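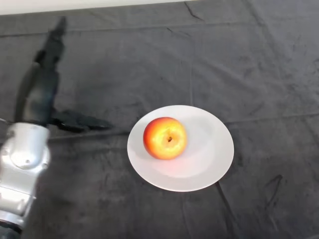

A white plate on dark gray cloth.

FOR IMMEDIATE RELEASE

Plunirero Community Church Opens Its Free Coat Closet for the Winter

STOSTERO, 12 December 2022 – Hello, neighbors! My name is Tímea Kozma and I look after outreach at Plunirero Community Church on Dubey Street. I was told a press release should be short and sound official, and I can already tell you I'm going to miss on both counts, but I have good news and I'd like to share it properly. Our coat closet is open. It's free, it's for anybody in Stostero who needs something warm to wear, and we have 231 coats hanging up and ready to go home with people as I type this.

Let me back up a little. Last winter we kept a rolling rack in the front entry with a sign that said "Take one if you're cold." It held maybe a dozen coats on a good week, and the heavy ones were gone by the time the first service let out. Kids' sizes never lasted at all. I had one mother come in with three boys, and I had one coat that would fit one of them, and I drove home that night thinking we could do a whole lot better than a rack. (She's back with us this year, by the way, and all three boys are covered, hoods and all.)

So in July, when it was so hot the choir was practicing in shorts, I stood up during announcements and asked for coats. People laughed! I would have laughed too. But July is when everybody is cleaning out the garage and wishing they owned less wool, and by the end of that same week there were trash bags full of parkas leaning against my office door. They kept coming through August. I found a bag on the hood of my car once, with a note that said "for the coat lady," and I suppose that's my title now.

What we have

The closet is downstairs, in the old nursery next to the boiler room. It's 480 square feet, and it has been painted, swept out and fitted with proper rails along both long walls. We have men's, women's, teens' and children's coats sorted by size, with the sizes marked on the rail so you can go straight to yours. There's a mirror by the door. There's a bench, because it is no fun trying to get a toddler into a snowsuit standing up, and I speak from long experience on that one.

Besides the coats, we have hats, scarves and gloves in bins, plus a shelf of winter boots. Boots are the thing we run lowest on. If you come and we don't have your size, please write it on the pad by the door along with a phone number, and we'll call you when a pair turns up. Last month we matched up nearly everyone on that pad, and I'd love to keep it going.

Everything is clean. I want to say that plainly because it's the question I get most often. The folks at Skikevska Laundry, two doors down from us, washed or dry-cleaned every single coat and didn't send a bill. They did it in batches on their slow afternoons all fall long. When I took a pan of lemon bars over to say thank you, they handed me eleven more coats that customers had left behind years ago and never come back for. One of them is a long camel coat so pretty that I had to have a little talk with myself in the car. It's on the women's rail. Go get it.

We also mended what we could. The sewing circle replaced zippers, sewed on buttons and patched a lot of elbows. If a coat couldn't be saved we cut it up for lining or took off the buttons for the jar, so please don't worry that your old jacket went in the garbage.

How it got paid for

Rails cost money, and so do paint, boot trays and light fixtures that don't buzz. Our church family put on a soup supper and a bake table in the fall, and between that and the envelopes people slipped to me in the parking lot we raised $2,459. I had hoped for half of that! It paid for the room and left us enough to buy brand-new socks and long underwear in children's sizes, which I feel strongly should be new.

I'd like to thank the youth group, who did all the painting and only spilled the one time. The floor by the window has a pale yellow spot on it now and I've grown fond of it. I'd also like to thank Stostero Hardware for letting us have the rails at cost and for cutting them to length twice after I measured wrong the first time.

When to come

The closet will be open 3 evenings before Christmas, and after that on the same schedule as our food pantry, right through the end of March. The evening dates are posted on the side door and on the church phone message, and we'll keep both up to date if the weather makes a mess of things. Doors open at 5:30 and we stay until 8:00. If you work nights, or you can't manage stairs, or the hours just don't fit your life, call the office and I'll meet you. I mean it. I live four minutes away and I don't mind putting my shoes back on.

You don't need to bring anything. We won't ask for ID or a pay stub, and you don't have to tell us why you're there. You don't have to belong to our church, or to any church. Nobody's going to hand you a pamphlet or ask you to sit through something first. Take a coat for each person in your house, and if somebody at home can't come along, just bring their size. If you're picking up for a neighbor, that's fine too, and kind of you.

Please use the side door on Dubey Street and follow the handrail down. There's a bell if you need a hand with a stroller. Street parking is free after five, and the bus stops right across from us.

There will be hot cider and something to eat upstairs in the hall while we're open. It isn't fancy, usually soup and rolls and whatever cookies people brought, and you're welcome to sit as long as you like. Some of my favorite conversations this year happened at those tables with people who only meant to stop in for mittens. Bring the kids. There are crayons.

If you'd like to help

Yes, please! Here's what we could use the most right now:

Winter boots, any size, but especially men's 10 and up and little kids' sizes
Children's snow pants
Waterproof gloves
Coats in the bigger sizes, 2X and above, for men and women
New socks, still in the package
Sturdy hangers (the wire ones bend under a heavy coat and I spend my life picking things up off the floor)

We're all set for scarves. I never thought I'd write those words, but the knitters among you got going in September and have not let up, and the scarf bin no longer closes. If you have yarn and a free evening, we'd be so glad of hats.

Donations can be dropped off at the church office any weekday morning between nine and noon. Please check the pockets before you bring a coat in. So far we've found grocery lists, a great many tissues, a house key, and one very sweet birthday card that we were able to get back to its owner. If you think you might have left a key in a gray men's overcoat, I have it in my desk, so do give me a call.

We can also use people. We need two at the door each evening, a few on the rails to help folks find sizes, and someone with a strong back to carry bins up and down. Teenagers are welcome as long as they've got a grown-up with them, and the school has told us the hours count toward service credit. You don't need any training. If you can read a tag and smile at a person, you're hired.

One more thing and then I'll let you go. Several people have told me they'd feel funny coming in, that somebody else must need it more. Please come anyway. I wore a borrowed coat my first two winters in this town, a big green thing with a broken snap, and the lady who lent it to me never once made me feel small about it. I've thought of her nearly every day while we were putting this room together. The coats are here to be worn, and they aren't doing any good on my rail.

Stay warm, and come see us!

About Plunirero Community Church

Plunirero Community Church is a neighborhood congregation on Dubey Street in Stostero. Along with the coat closet, we run a food pantry, a sewing circle, an after-school homework table and a summer lunch program for kids. All of it is free and open to everyone.

Media contact

Tímea Kozma, Outreach
Plunirero Community Church, Dubey Street, Stostero
Reporters are welcome on any open evening. Please check in with me at the side door first, and please ask before taking anyone's picture.

###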